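홈 | 제품 안내 | 설명서 | 자주 묻는 질문 | 문의

이 사이트는 쿠키를 사용합니다. 계속 이용하시면 쿠키 사용에 동의하신 것으로 간주합니다. [동의] [설정]

Gritton 데스크 선반 사용 설명서
4장. 통을 채우고 선반에 올리기

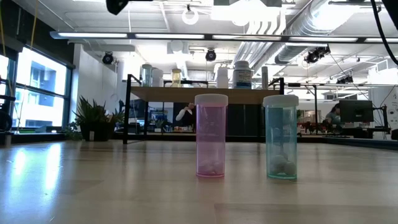 솜을 통에 꽉 채워야 정리한 보람이 있는 것 아니냐고 Chae-won Hyun 님이 지난 판을 읽고 물어 오셨습니다. 자기는 늘 뚜껑이 겨우 닫힐 때까지 눌러 담는데, 이상하게 꺼낼 때마다 다섯 개씩 딸려 나와 나머지를 손가락으로 도로 밀어 넣는다고 합니다. 이상한 일은 아닙니다. 눌린 솜은 복수를 합니다. 이번 판에서는 그래서 채우는 양부터 다시 적었습니다.

4.1 시작하기 전에

준비물은 뚜껑 있는 통, 솜, 마른 천, 라벨지, 그리고 10분입니다. 통은 3장에서 조립한 선반에 올릴 만큼만 꺼내 두십시오. 집에 있는 통을 전부 꺼내면 10분이 저녁 한나절이 됩니다.

주의: 선반 조립이 끝나지 않았다면 3장으로 돌아가십시오. 나사가 한 개 남았다면 그것은 여분이 아닙니다. 이 제품에는 여분 나사가 들어 있지 않습니다.

4.2 통 고르기

1. 반투명 색통을 쓸지, 속이 안 보이는 흰 통을 쓸지 정합니다. 분홍이나 청록처럼 색이 든 반투명 통은 뚜껑을 열지 않고도 남은 양을 알 수 있습니다. 흰 통은 단정해 보이는 대신 흔들어 봐야 하고, 솜은 흔들어도 소리가 나지 않습니다.

2. 색마다 용도를 하나씩 정합니다. 분홍은 화장용, 청록은 청소용, 이런 식이면 됩니다. 가족이 있다면 반드시 알리십시오. 혼자만 아는 색 구분은 장식입니다.

3. 뚜껑을 다섯 번 여닫아 봅니다. 눌러 닫는 뚜껑은 한쪽이 들린 채 닫힌 척을 잘합니다. 가장자리를 엄지로 한 바퀴 눌러 확인하십시오.

참고: 색통에 든 흰 솜은 통 색이 비쳐 보입니다. 청록 통의 솜이 푸르스름하다고 고객센터에 전화하시는 분이 매년 계십니다. 뚜껑을 열고 보시면 통화가 짧아집니다.

4.3 솜 채우기

1. 통 안쪽을 마른 천으로 닦습니다. 물로 씻었다면 뚜껑을 연 채로 완전히 말린 다음에 시작합니다.

2. 손을 씻고 말립니다. 젖은 손으로 솜을 집으면 솜이 손을 놓아주지 않습니다.

3. 솜을 하나씩 떨어뜨려 넣습니다. 봉지째 들이붓는 방법도 있지만, 그 경우 4.6 '바닥 청소'를 먼저 읽으십시오.

4. 통 높이의 3분의 1쯤에서 멈춥니다. 더 적어도 괜찮습니다. 바닥에만 조금 깔린 통이 허전해 보이는 것은 통의 문제가 아니라 보는 사람의 문제이며, 이 설명서가 다루는 범위를 벗어납니다.

5. 뚜껑을 닫고 통을 똑바로 세웁니다.

주의: 약통으로 쓰던 통을 재사용할 때는 원래 라벨을 남김없이 떼십시오. 약과 솜을 한 통에 섞어 담지 마십시오. 어린이의 손이 닿는 곳에 약을 두지 마십시오. 이 항목에는 농담이 없습니다.

4.4 선반에 올리기

1. 상판이 수평인지 봅니다. 수평계가 없으면 둥근 연필을 올려 봅니다. 연필이 굴러가면 3장으로 갑니다. 연필을 주운 다음에 가셔도 됩니다.

2. 제일 넓고 무거운 통을 먼저 놓습니다. 작은 병은 나중에 틈을 보아 세웁니다. 순서를 바꾸면 작은 병을 한 번씩 더 들게 됩니다.

3. 나머지를 한 줄로 세우고 라벨을 앞으로 돌립니다. 앞뒤 두 줄로 놓으면 뒷줄은 이사하는 날 다시 만나게 됩니다.

4. 유리병은 선반 끝에서 43 mm 이상 안쪽에 둡니다. 줄이 곧은지 집착하는 분은 자를 써도 좋고, 집착하지 않는 분은 이 문장을 잊으십시오.

5. 매일 쓰는 통은 선반에 올리지 말고 책상 앞쪽, 손이 닿는 자리에 둡니다. 표면이 매끈한 책상에서는 통을 밀지 말고 들어서 옮깁니다.

참고: 한 칸짜리 상판은 폭에 따라 Joslow와 Ratis 두 가지가 있습니다. Joslow의 깊이는 215 mm입니다. Ratis를 구입하신 분은 통이 더 많이 올라간다고 기뻐하시지만, 통도 그만큼 늘어납니다.

4.5 라벨 붙이기

1. 내용물 이름을 두 글자 이상으로 적습니다. '솜'은 예외로 인정합니다.

2. 글씨는 팔을 뻗은 거리에서 읽혀야 합니다. 성분표까지 옮겨 적은 라벨은 정성스럽지만 결국 아무도 못 읽습니다.

3. '기타'라고 쓴 통은 한 개만 허용합니다. 두 번째 '기타' 통이 생겼다면 첫 번째를 열어 보십시오.

4.6 바닥 청소

1. 솜을 줍습니다.

2. 주운 솜은 통에 도로 넣지 않습니다. 망설이는 마음은 이해합니다.

3. 책상 밑을 한 번 더 봅니다.

부품이 모자라면 포장 상자 안쪽의 Ban 카드에 적힌 번호로 연락하십시오. 라벨지 추가분은 한 장에 500원입니다. 선반을 벽에 붙여 쓰는 방법은 5장에 있습니다.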